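Drernis 7 planner update

Drernis 7 went out to all Brunder sites on 2026-05-09. The main change is in the grasp planner, which now scores contact points on curved, glossy parts separately from flat ones. Glare used to leave holes in the depth map, and the planner would fill them with a flat patch and aim too high.

We replayed 267 logged grasps from the Bisht set. The old planner rejected 29 of them for bad surface fits. The new one rejects 7. Planning time is capped at 200 ms, same as before.
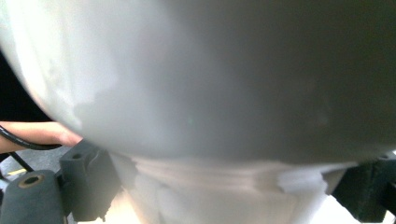 Sites that set their own approach angles should check the config file after updating, as two fields have new names. The Brarel viewer still reads old logs. Support for mixed logs is planned for August.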